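Pesow Workshop - Gripper Cell Upkeep
Minutes, March meeting, start 2 pm

Apologies: none recieved.

Previous minutes: accepted. Ratero invoice item carried over again.

1. Fingers
Left pair of orange fingers due for a swap at 2000 cycles, the log has them past that. Spares on order from Esposito, 200 in the batch, colour the same. Check the black pads for wear before fitting, don't reuse old ones. Agreed to do both grippers in one go.

2. Mount plates
Screws working loose again on one plate. Retorque at every Monday-type startup check, not only when it rattles. Threadlocker OK on the plate screws, NOT near the markers.

3. Markers
Tracking dropped out twice on the long run. Wipe markers with a dry cloth only. Reprint any with a lifted corner - matte stock, the glossy is to go in the bin. Old size file still on the shared drive, needs deleting.

4. Backdrop
Black fabric sags between clips. Proposal to add more clips, no one against. Steaming out the creases left for now. Lettering stays where it is.

5. Lighting
Glare off the ceiling tube on some runs. Ivine quoted for a diffuser, 70 dollars fitted. Approved.

6. Table
Toaster stays on the right side for the next set. Keep it unplugged during finger changes. Tape marks to be redone, half have peeled.

7. Calibration
Redo after the finger swap, both grippers, before anyone records. Write it in the log this time pls.

Other business: key to the parts cupboard is missing. Look in your pockets.

Next meeting: April, same time. Closed 2.40 pm. 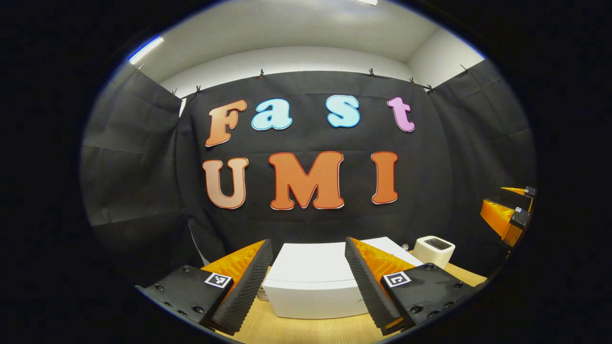

Attachment A - cell from the left-hand gripper, toaster set-up (items 4 and 6)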